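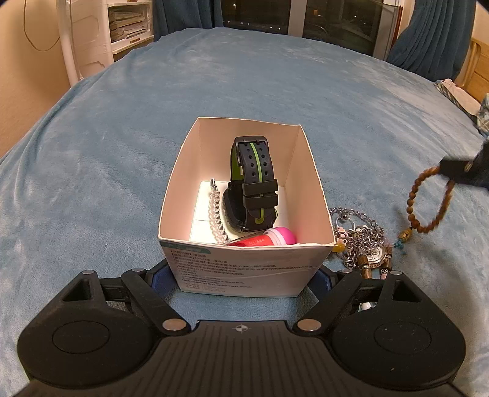
Page last updated: Mon 31 March

Chapter 4
Sharing a Room

Most of us come to our first shared room with a head full of plans and almost no practice. You may have had a brother or sister across the hall, or a cousin on the floor during the holidays, but living day in and day out with a person you met over a suitcase is a different thing, and it takes a little while to learn. Please be patient with yourself as you read. The students who helped us with this chapter were, by their own cheerful admission, fairly bad at it in the beginning, and most of them are still friends with the person they were bad at it with.

In Chapter 3 we looked at money, and at what it costs to set up a household of your own. We now turn to the part of a household that doesn't show up on a receipt: who sleeps when, who cleans what, how warm the room is kept, and what happens when a guest stays later than anybody expected. These sound like small questions. Taken one at a time they are small, but they arrive together, usually in the first week, when you are tired and looking for your classroom.

We will follow two students, Mayu Kobori and Cadi Landeg, through their first year at Trallar, a residence hall with 8 floors and (as Cadi likes to point out) one dependable elevator. Mayu gets up early and studies before breakfast. Cadi does her best work after ten at night, with the desk lamp on and a snack close at hand. Neither habit is wrong! You will see, though, how quickly two perfectly good habits can rub against each other in a room with one light switch.
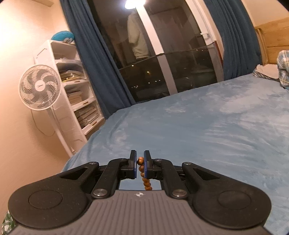 Their first disagreement was over the alarm clock, and it went on longer than it needed to. Mayu set hers for an early hour and then set a second one to be safe, and Cadi, who had only just fallen asleep, would lie there waiting for the next one to go off. For most of the fall they were very polite about it. By January they were hardly talking before noon. What finally helped was a plain conversation over soup in the dining hall, followed by a short written agreement, which you will find in full in Section 4.2. It fits on a single sheet of paper, and it has been rewritten a few times, as a good agreement usually is.

You will also meet Henk Kuipers, who shares a suite at Nudby with three other people and had to work out a kitchen schedule, and Hanneke Cuypers, who found out in her second year that she was happiest living alone. We were glad to include her story. A room of one's own costs more in most places, and it can be lonely on a Sunday evening, but for some people it is the right choice and they shouldn't feel they have failed at something.
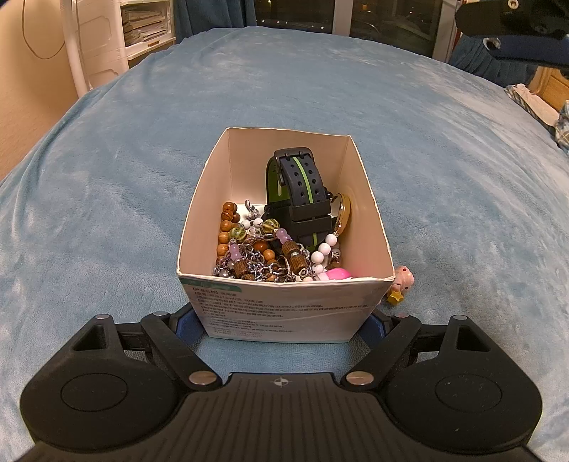 UNIT TWO: LIVING WITH OTHERS

Before You Read

Take out your notebook and think back over the last place you lived. What sounds did you fall asleep to? Which chores did you do without being asked, and which ones did you leave until somebody sighed? Write for a few minutes without worrying about spelling. You will come back to these notes at the end of the chapter, when you draft a room agreement of your own with a partner.

Words to Know

quiet hours
house rules
shared expense
overnight guest
compromise

4.1 The First Conversation

It is best to have this talk early, before there is anything to be upset about, and to have it sitting down. Start with sleep. Ask your roommate what time they like to turn in on a weeknight and whether a lamp bothers them, and then tell them the same about yourself, even if the answer is a little embarrassing. Cadi waited weeks to mention that she can't sleep in a warm room, and spent those weeks opening the window after Mayu had closed it.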